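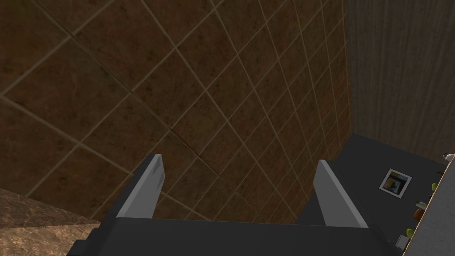

Litter sorting log, Clarside storm drain project

18 February 2021

Sorting day for the Nesness creek bags. Rok and Drita brought them in from the truck at 9. Everything was tipped onto the tarp one bag at a time, same as in September, and the bag tag went on the sheet before anything got moved.

Scale was off at first. Zeroed it with the 500 g weight and it held for the rest of the morning. Someone should still change the batteries.

Categories are the ones we settled on last fall: drink containers, food wrappers, film plastic, foam, smoking, paper, glass, other. I dropped "straws and lids" as its own line and put it under food wrappers. The old sheets keep the old line, so add the two together when comparing.

Notes by stretch:

Footbridge to the culvert. Mostly film plastic, a lot of it torn grocery bags wound around twigs. Took a long time to pull apart. We rinsed it in the bucket and hung it on the line before weighing. Wet film with silt in it reads far too heavy, and I don't trust last year's number for this stretch for that reason.

Culvert to the school fence. Wrappers and juice pouches. Foam was less than I expected. One car mat, weighed separately and put under other.

School fence to Owino Street. Lottery tickets, cigarette ends, cans. Cans went straight into the recycling bin after weighing.

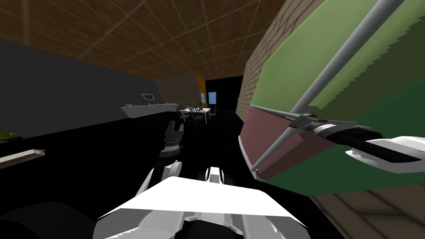 Biljana thinks we should stop weighing foam altogether and record it by volume, on the grounds that a full bucket of it hardly moves the scale and then looks like nothing in the table. She would use the marked buckets and write down the fill line. Fine by me if we do both for one season. Selma would like to keep weight only, so the county form doesn't need changing.

Time: one bag took us 30 minutes with two people sorting and one writing. That is slow. The bags from the culvert were the worst. Gloves tore on the glass again, so order the thicker ones.

Drain screens. Rok checked the one at Owino Street on the way in. The left clip is bent and the screen sits high on that side, enough for a bottle to get under. He bent it back by hand, but it needs a new clip. The Drarner screens upstream are older and have the bolted frame, no trouble there so far. Total weight behind the Owino screen is still to be entered, the sheet is in my blue folder. 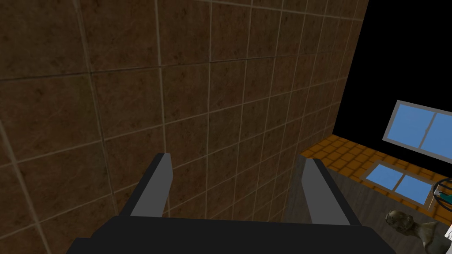
Same folder has the sign-in sheets for the last 3 cleanups, which Ada needs for the grant report. The grant pays for 180 hours of sorting time and I would like to know how much of that is used up before we plan the spring dates. The hours on my own sheets are right. The ones from the fall need checking against Drita's, a couple of people signed in and never signed out.

To do:
New clip for Owino Street
Batteries for scale
Thicker gloves, medium and large
Fill lines on the white buckets
Ask Ada if the report wants dry weight or weight as collected
Glass still in the crate by the door, take to the depot with the next load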